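### 4.2 Open-day demonstration

The second data set comes from the open day held at the Deneo site in November. Unlike the laboratory trials in Section 4.1, the session ran in front of visitors, who were free to ask for a repeat or to interrupt the operator. The task was a two-arm handover of small objects on a wooden worktop, with the same controller settings as before. Visitors were admitted in groups, each given a short talk by Žydrūnas Laur and then shown the handover cycle.

A cycle was counted as complete when the receiving arm held the object clear of the table for 2 seconds. Cycles stopped by the operator were logged separately and are left out of Table 3. In total 504 cycles were started during the day, of which 44 were stopped by hand. Most of these stops came in the first hour – the operator was still adjusting the speed limit, which had been set low for the public session. The joint state log was written at 400 Hz throughout.

Noise in the hall ruled out the spoken prompts used in the Iter trials, so each cycle was started with a foot switch. This removed one source of delay but added another: the operator often waited for a visitor to finish speaking before pressing it. Start times in this section are therefore taken from the first joint movement and should not be compared directly with those in Section 4.1.

The working layout is given in Figure 4. The two arms reach in from opposite sides of the table, and the perforated ball is held against the wood by one gripper while the other stands open beside it.

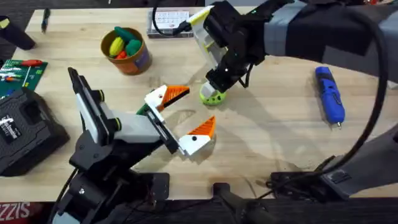
**Figure 4.** Two-arm workspace at the open day, with the ball held in the downward-pointing gripper.

Tools and other objects were left on the table between cycles, and their positions were not recorded. The planner treated the tabletop as a flat plane and had no model of anything standing on it. For this reason we make no claim about obstacle avoidance from the open-day data – the Oserora runs in Section 5 deal with that question under controlled placement.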